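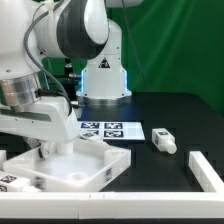 Shallow white tray on the table, two small tags on the side wall.

May, gelatin sizing, second batch

Started at 7 in the morning to get ahead of the heat. Soaked the gelatin in cold water until it had swelled, then warmed it slowly in the double boiler. First batch was too strong and dried with a shine, so this one is half the strength. I kept it at 47 C on the probe thermometer. It drifted up once while I was on the phone with Howells about the felts (still not shipped) and I took the pot off the heat until it came back down.

Papers: the cotton sheets Lama made in the winter, the Olska linter blend, and a few of the old Sesard sheets from the flat file. All had been curing for at least six weeks. Total was 300 g of dry paper, which used up more size than I'd planned for. Next time make a third more.

Dipped in small stacks, fanned the corners, turned once, pressed lightly between felts, then separated by hand. The Olska sheets came apart easily. The Sesard sheets stuck, and I tore two at the corner. Lama Boutros says to pull from the long side and keep the sheet low. Tried that on the rest and lost none.

Hung over the ropes in the back room with the window shut. Hamish wanted the fan on. I said no — fast drying is what gave us the cockling in the first batch.

Ink test at the end of the afternoon on one scrap of each, iron gall, steel nib:
Cotton: clean line, no feathering.
Olska: slight feathering on the felt side, fine on the other.
Sesard: still damp, skipped it. Redo tomorrow.

The alum question is still open. Hamish Grimshaw wants a little in the pot to harden the size. I would rather leave it out of anything meant to last, and Arnska asked for alum-free on their order anyway. We could do a side batch with it and keep those sheets for practice.

To do: wash felts before they go stiff, order gelatin, pencil the batch number on every sheet before it goes in the press.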